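Home About Kitchen Toys Op shop finds Contact

Sorting out the play kitchen

17th March

I finally got to the play kitchen stuff this week. 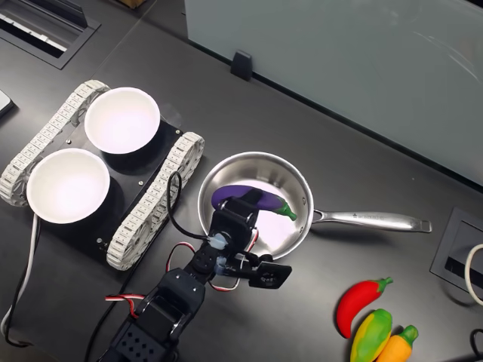

The saucepan with the eggplant in it, and the two white bowls.

The saucepan is the best thing in the whole lot. It's a real stainless steel one, and I bought it at the Ostotow market for 50 cents because the lid was missing. We had a plastic play set before that and the handles kept coming off. A proper pan costs less second-hand, it doesn't crack, and it goes through the dishwasher with everything else. The noise on floorboards is the only thing against it, so there's a mat down now.

The eggplant is the favourite vegetable in our house, which is odd considering what happens when I serve a real one. It has a green top and a very shiny purple skin, and it gets cooked most days. I wash the toy food in a sink of warm water with a squirt of dish soap and leave it on a tea towel overnight. Don't soak anything with a seam. I did that with the old tomato and it dripped for a week.

Bowls are next. Two is enough - any more and they end up in the garden holding snails. Plain white ones are easy to replace if one goes missing, and the Serkuneck discount shop usually has a stack near the counter.

For storage I gave up on the big tub. Everything sank to the bottom and the whole thing got tipped out every time somebody wanted a carrot. Now the pan lives on the low shelf with the bowls inside it, and the vegetables go in a drawer from an old Hovoten unit. The drawer is 300 mm wide and 500 mm deep, so there's room for the tea set as well if I turn the pot on its side. I put felt pads on the runners and it has stopped sticking.

Still to do: the wooden cake needs its candle glued back in, and I want a cloth bag for the cutlery. I have some blue check left over from the curtains. The dress-up box is a much bigger job and I'm leaving that until the April holidays.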